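**Tins for jewelry, yes or no?**

**belanska_841:** I finally tipped my whole drawer out on the bed this April, and oh my, the tangles! I'd love to keep it all in this red tin. 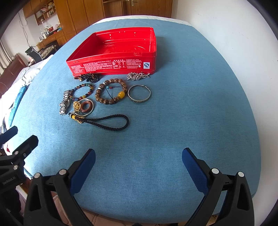

*The tin and most of what has to fit in it*

**Rattanakul:** Lovely beads! I'd skip the tin though, bare metal will scratch that watch.

**predov13:** Disagree, mine's been fine for 10 years with a bit of felt in the bottom. Do the silver chain first, with a pin and lots of patience :)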